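Halonen Home Projector Review

The Halonen is a small 1080p projector sold for living rooms and spare bedrooms. I bought mine on sale and have used it since July, mostly for movies, with a few nights of TV in between.

Setup is simple. You plug it in, point it at a wall and turn the focus ring until the menu text looks sharp. Mine throws a 70-inch picture from the back of the couch.
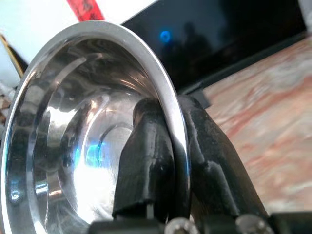 Brightness is listed at 700 lumens. With the curtains closed that is enough. With a lamp on behind you, dark movies get muddy, and I gave up on a submarine thriller halfway through and finished it the next night. Color is good out of the box once you switch from Vivid to Cinema. Black bars look dark gray.

The fan is steady and low. I notice it in quiet dialogue and forget it otherwise. The built-in speaker is thin, so I run a cable to a pair of old Gustetti bookshelf speakers.
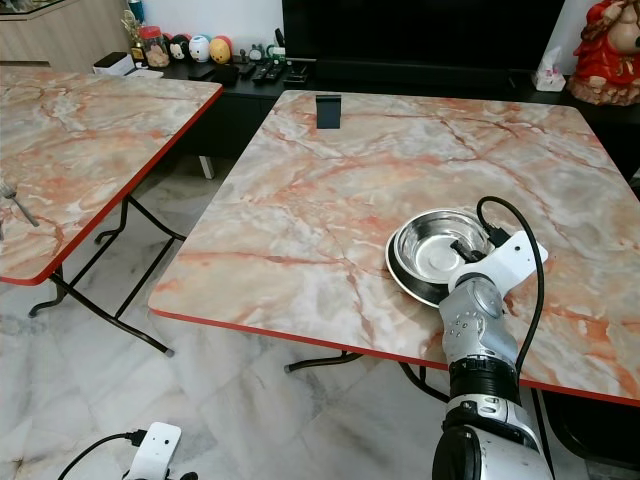

Does it play discs?
There is no disc drive, but any player with an HDMI output will connect to one of the two ports on the back.

The lamp is rated for 4,000 hours in normal mode. The menu keeps a running total, which I like. The remote is the weak part. It has no backlight, and the volume buttons sit right next to Power, so I have shut the movie off by mistake more than once.

I would buy it again for a dark room. For a bright one, get a TV.

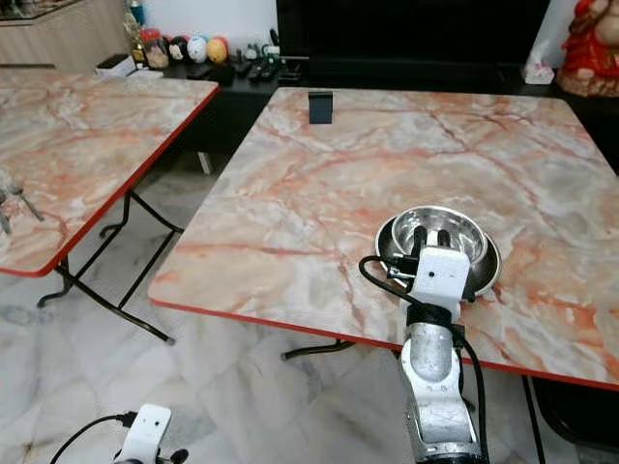
Steel bowl on the folding table.

Recent Posts
Lekgate Soundbar Review
Movie Night at the Cinenstead
Best Thrillers to Watch With the Lights Off
Streaming Sticks Compared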